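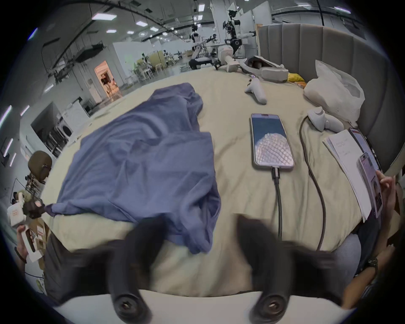
The Back Bedroom at Stuveck

This page covers the back bedroom, which we finished in April. The room is on the upper floor and gets light until about 9 in the evening in summer. The painting and floor were done by Lertchai Chareonsuk, and the furniture was picked by Anneliese Gerlach. Select a title to open the larger view.

The bed
Wide bed with a gray upholstered headboard. The channels run vertically and the headboard curves at the side, so you can lean back in the corner. The fabric is brushed once a week with a soft brush.

The sheet
Pale beige, one of two in this color. It wrinkles easily and we don't iron it. Wash warm and dry on low.

Blue-violet cloth
A strong color on the bed. We tried a gray one first and it disappeared against the headboard.

Phone and cable
The black braided cable reaches the middle of the mattress with the phone plugged in. The shorter cable we had before stopped at the edge.

Headset and controllers
The white VR headset and its two controllers. The shelf for them is still to be built and will go on the wall by the door, 50 inches from the floor.

Window wall
Two coats of Tunness in an off-white. The old color was a dark green and showed through the first coat near the radiator.

Floor
Original boards, sanded and oiled. Lertchai replaced 26 of them along the outside wall where the old ones had split.

Closet
Built by Pavlović to fit under the slope of the roof. The doors slide, and the left one needs a push at the end. Winter bedding is on the top shelf.

Reading lamp
A Zostia wall lamp with a switch on the cord. It takes a small-base bulb. Spares are in the hall drawer.

Door and handle
The door is the old one, stripped and hung the other way around so that it opens against the closet. The handle came from the downstairs pantry.

Before the work
The room with the carpet still down and the old single bed against the chimney.

Still to do: the shelf, a longer curtain rod, and a second outlet on the window side. Pictures of those will be added to this page when they are in.

Back to all rooms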